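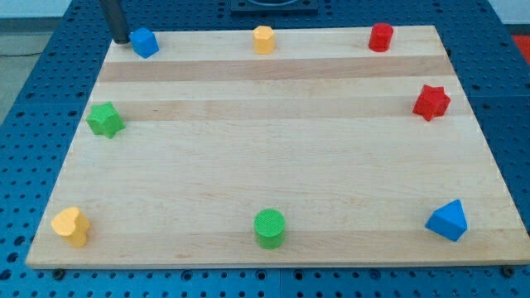

The board with the blocks set out, rod at the blue cube.

July 24, 2023

Bad morning on the arm, better afternoon. Writing it down tonight while I still have the order of things straight.

The job was the block pushing run, same as all month. Eight blocks in a ring on the maple board, middle left clear, and the arm gets a written instruction such as "move the green star next to the heart." It did 13 of those before lunch and I had no complaints about any of them. Then on the next one, which was to push the blue cube toward the yellow octagon, it went down too low at the upper left corner and the tip dug into the wood. The motors kept pushing. I heard the joint whine before I saw anything wrong. I hit the stop button and the arm froze where it was, tip bent sideways against the board.

No one was hurt. Beca was on the other side of the table with her hand near the red cylinder maybe a minute earlier, straightening it, and I keep going back to that. We are supposed to pause the arm before anyone reaches in. She had asked me if it was paused and I said yes, and it was paused in the program but the power to the joints was still on. That is on me. I wrote it in the log that way and I told Lionel the same thing when he came down.

The force limit should have caught it. Vilho pulled the settings file and the limit was set at 100, where it had been 8 since December. The change went in with the Pruvost update last week, which put the default values back without a warning on the screen. Wanda found the line in the release notes, far down the second page. I had read the first page.

Damage: a dent in the board the size of a lentil, and the tip of the rod scuffed on one side. The board is fine to use. Benedicta wanted to sand the dent out and I asked her to leave it until Lionel has his photos. The rod we swapped for the spare, which took longer than it should have, as the spare was in the Restis cabinet and the key to that was with Lionel, who was at Jastlow until two.

After that we did the height check again from the start. Touch off at each corner of the board, write down the reading, compare. Three corners agreed. The upper left read 2 mm high, so either the board has shifted on the table or it was never seated right there. I backed the bolts off, pressed the board flat and tightened them again, and the reading came down to match the others. So there were two faults on top of each other. The arm thought the wood was lower than it was, and the limit that should have stopped it was set to nothing useful.

We ran it slow until five with the old limit back in. I kept my hand on the stop the whole time. It pushed the cube across fine and got the triangle turned the wrong way twice, which is the usual trouble with the triangle.

New rule from Lionel, starting tomorrow: joint power off at the switch before a hand goes over the board, and the person reaching in turns the switch, not the person at the keyboard. I agree with it. Vilho is adding a check that refuses to start if the limit is above 8.

Home late. Ate standing up. Need to call Dinero about the car before they close tomorrow, and bring back Wanda's hex keys, which are still in my coat.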